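**Floral wallpaper** is wallpaper printed with flowers, leaves, stems, or branches. One of the oldest pattern families in wall covering and still one of the best selling. Covers everything from tiny sprigs to full-height garden murals. See also *Chintz*, *Damask*, *Botanical illustration*.

## History

Early papers in Europe were printed in small sheets and pasted up one at a time, flowers mostly in black outline, color added by hand or stencil. Hand-painted papers from China arrived later and changed taste: birds, flowering trees, no repeat at all. Expensive. European makers copied them with wood blocks, one block per color.

Machine printing in the 1800s brought the price down. Rollers, continuous paper, cheap pigments. Some of the greens contained arsenic, a well known scandal at the time. Quality dropped too, and the Arts and Crafts designers went back to blocks partly in protest.

Floral papers fell out of fashion with modernist interiors, came back in the 1970s (big, orange, brown), again in the 1980s (small, pastel, matching curtains), and again with digital printing.

## Pattern types

- **Sprig** – small separate motifs on a plain ground. Easy to hang.
- **Trailing** – stems run on from one motif to the next, often hides the repeat.
- **Floral stripe** – blooms set against or between vertical bands. The bands may be plain, ribbon-like, or drawn as trunks or poles.
- **Chinoiserie** – tall flowering branches, usualy with birds.
- **Large-scale** – a single bloom can be wider than a hand. Hard to place in small rooms.

## Repeat and matching

The repeat is the height of one full pattern unit. Straight match: same point lines up across each strip. Drop match: every other strip shifts down, normally by half. Florals are mostly drop match, so more waste. A long repeat can cost a whole extra roll in a room with high ceilings.

Inside corners are the usual trouble spot. Walls are rarely plumb, so the strip gets cut, turned a little way onto the next wall, and overlapped. Some pattern is lost. With stripes it shows more than with scattered blooms, a leaning stripe is easy to spot.

## Materials

Plain paper, vinyl-coated paper, solid vinyl, and non-woven. Non-woven is pasted on the wall, not the strip, and usually comes off dry. Vinyl wipes clean and is used for kitchens, though steam lifts the seams if the paste was thin. Peel-and-stick is a self-adhesive film, popular with renters. Doesn't like textured or freshly painted walls.

## Collections

The Leclerc pattern archive, put together by Capucine Lemaire, holds 2,308 samples, of which 414 are classed as floral stripe. Most have no maker's name. Lemaire's catalog sorts them by ground color first and motif second, an order Corrado Lombardi criticized as useless for dating. His own index of the *Tristis* series, a run of muted gray and mauve florals, goes by block count instead. Lists 683 sheets. The two catalogs dont agree on numbering and cross references should be checked.

## Color

Pale grounds make up most of the market. Gray, mauve, and brown florals tend to be sold for living rooms and halls, yellow ones for kitchens. Dark grounds are a later trend. Fading is worst in reds and pinks, least in browns.

## Gallery

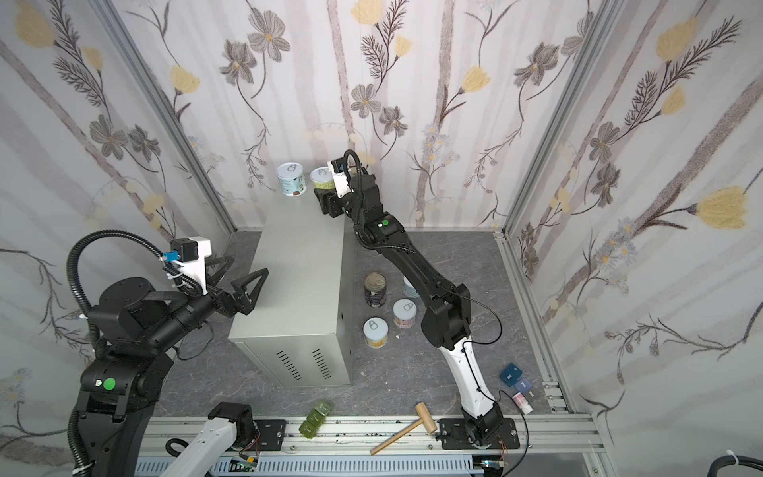
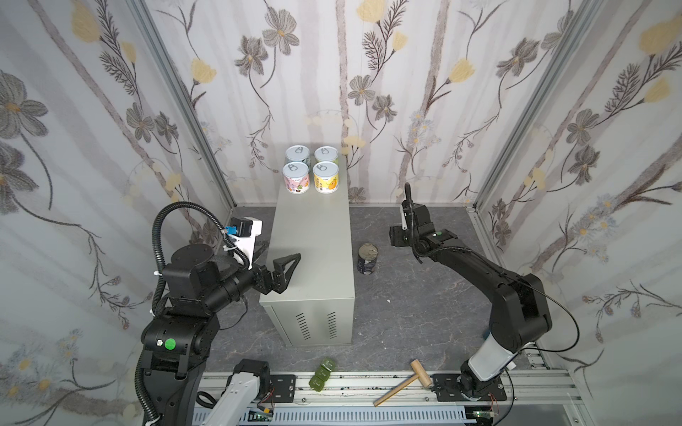 *Pale floral wallpaper behind a metal cabinet, dark gray marble-patterned floor (first image); floral wallpaper with four cans on top of the cabinet (second).*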